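Notebook, Tapia bench
March 2023

Masking tape residue and adhesion trials, continued from the previous book. Same question as before: which tape can stay down on a covered or finished surface through a working period and still come up clean, without lifting the face of the substrate.

Stock on hand: Ilby blue, Ilby tan, Drondex low-tack, and the end of a roll of Brisura paper tape with no batch mark. The Brisura roll was stored on its edge and has a flat spot. First meter discarded, remainder used.

Substrates: brown kraft paper, sealed birch offcut, painted steel panel, unsealed MDF. The MDF is a control only. Everything pulls fibers from it and I don't expect a useful number.

Procedure unchanged. Strip laid by hand, one pass with the roller, no second pass. Left end folded under to make a tab. Peel at a low angle, slow and steady, tab pulled back over the strip. Panels kept on the shelf by the door, away from the heater. Last time they were on the heater side and the tan tape left a line on the steel that did not come off with alcohol, so the earlier tan results are struck out.

Dwell was 482 hours for the first set. The second set goes to 900. A third set at 1001 was already down when I took over the shelf, and it stays in the table with a note that the roller pass can't be confirmed.

First set, results:

Ilby blue on steel: clean. Slight gloss change under the strip, gone after a wipe.
Ilby blue on birch: clean.
Ilby blue on kraft: lifted fibers at both ends, middle clean. Tab end worse.
Ilby tan on steel: residue along one edge, removed with alcohol.
Ilby tan on birch: residue, partly removed. Sealer dulled by the solvent.
Ilby tan on kraft: tore.
Drondex on steel: clean, but one corner had let go before the peel.
Drondex on birch: clean, same corner problem.
Drondex on kraft: clean. Best result on paper.
Brisura on everything: split lengthwise during the peel. Old roll, not a fair trial. Reorder before repeating.

Layout for bench use is a separate matter from residue, but the two get mixed up in the requests, so a note on it goes in the same entry. A long strip laid in one pull stretches, then creeps back and takes the line with it. Short lengths hold position better but the joints catch.

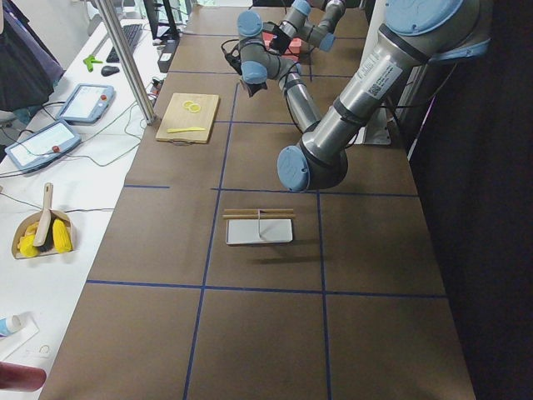

Blue tape grid on the long table, lengthwise and crosswise strips.

Crossings are the weak point. The upper strip has half its width on tape backing, and the backing is a release surface. Two options: butt the crosswise strip on each side of the lengthwise one, or overlap and burnish the step with a fingernail. Tried both on the birch. The butt joint stays flatter. The overlap is quicker and comes up in one piece if the order is remembered (last down, first up).

Paper cover adds its own error. The sheet moves with humidity and the tape doesn't, or not by as much. On the kraft panel the strip had puckered the sheet on one side by the end of the dwell. Taping the sheet down at the perimeter first helps. Spray adhesive under the sheet works better and ruins the table. 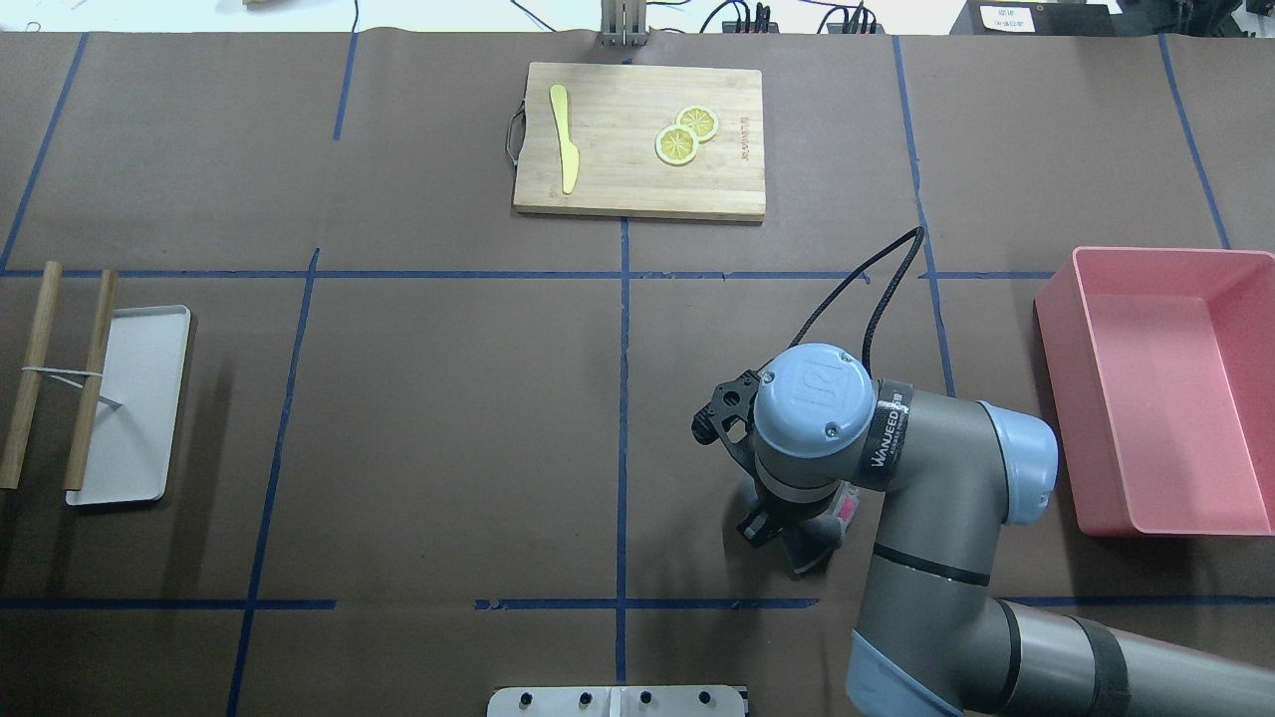 Tape on brown paper. Lower crosswise line uneven near the middle.

For straightness on paper: snap a chalk line, lay to the line, no stretching. A 9 mm offset over the length of the kraft test sheet was from laying by eye. Repeat with chalk gave no offset I could read on the steel rule.

Open items:
Peel angle is not controlled. Make a wedge from scrap birch and pull along it.
Check whether the Drondex corner lift is the tape or the roller. The roller has a worn shoulder on that side.
New Brisura roll, ask for a batch number.
Second set comes down at 900, same shelf, same order.
Relabel the steel panels. Marker came off with the alcohol.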